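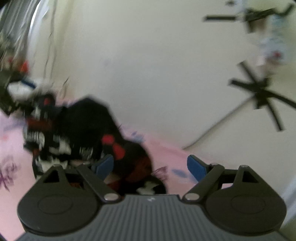 About Zaker

Zaker reads equipment quotes for people who are about to buy automation and would like a second pair of eyes before they sign. We look at robots, grippers, the carts and benches they sit on, the software subscriptions that come with them, and the training days that get added on page four. We don't sell any of it. We don't take a finder's fee from anyone who does, and if you hear that we have started, please stop using us.

Most of our clients are small. A packing room with one line, a repair shop, a care equipment lender, a school district buying for a single lab. They usually come to us with a quote that has already been approved in principle by someone who saw a demo. We have seen a lot of demos. They are held in tidy rooms with a hard block on a white table, and the block gets picked up every time.

How we got here

Wenceslao Salinas started the business after a purchase he signed off on himself. He was in charge of equipment at Ledesma, a laundry and linen company, and bought a sorting cell that was supposed to handle towels, robes and children's costumes from the rental side. It handled towels. The robes went through on good days. The costumes, with their fur and ribbons and bits of elastic, went back to the same two people who had always sorted them, and the cell ran at half load until the lease was up.

He still has the original proposal. The phrase "mixed soft goods" appears in it over and over, and it is never defined. Our first standard question to any seller came out of that: which goods, how many attempts, and who picked them?

What we do

We read the quote line by line and send it back with our questions in the margin. A single gripper and arm quote takes us a week. A full cell takes longer, and we will say how much longer once we've seen it.

We draw up a trial using your own items, in your own space if that can be arranged. Long hair, loose fabric, bows, cords, rugs, chair legs in the way. If you are going to ask a machine to work on a floor with a mat on it, it should be tried on a floor with a mat on it. Sellers sometimes object that this isn't a fair test. We would like to know what it would be unfair to.

We build a five-year budget. This is the part clients like least. Purchase price goes in the first row and there are a good many rows under it: fingers and pads, spare pins, shipping for repairs, the hours your staff will spend clearing jams, the electrician, the insurance change, the software renewal in year two when the introductory rate ends.

We also review data plans. More sellers now offer a cheaper start in exchange for the buyer's staff recording tasks with a hand-held gripper, so the arm can learn from them later. Maybe it will. Our view is that those hours are part of the price and belong in the budget at full wages. Ask who owns the recordings, ask what happens if the model never gets good enough, and get both answers in the contract.

What it looks like in numbers

A client let us share one line from a review we finished in March. The seller, Venimbridge, had quoted replacement finger sets at $882 a year. Going by the wear schedule in Venimbridge's own service manual and the client's shift pattern, we got $1,711. Venimbridge disagreed, then revised the quote upward. The client bought the machine anyway, with the right figure in the budget, and we thought that was a reasonable decision.

Another client was looking at the Skirar tabletop arm. The sheet said 200 training demonstrations per task. The pilot had used 868 for one task, and the rest of the sheet had been costed on the lower number. They put the purchase off for a year. We don't know yet whether that was right.

What we think about robots

People assume we're against them. Wenceslao has one in the workshop and is fond of it. Some of the equipment we review is very good at one job, and when that job is yours the budget comes out fine and our report is short. We have told clients to buy two.

What we don't believe is a payback period worked out by the company being paid. We don't believe success rates with no description of what was on the floor at the time. "Future-ready" has no row in our spreadsheet. We are also wary of grants that cover hardware and nothing else, having met several machines that were bought that way and are now under a sheet.

Fees

Flat fee per review, agreed before we start. We don't charge a percentage of the purchase, and we don't charge a percentage of what you save, as that would give us a reason to talk you out of things. If we read your quote and find nothing worth raising, you get a one-page letter saying so and the fee is halved.

Working with us

Send the quote, the floor plan if you have one, and a plain list of what you want the machine to pick up or move. Include the awkward items. If you've already paid a deposit, tell us how much and when it stops being refundable, and put that in the first line of your message.

We don't visit trade shows on behalf of clients and we don't negotiate for you, though we'll tell you what we would ask for.

Page last updated 2022-04-02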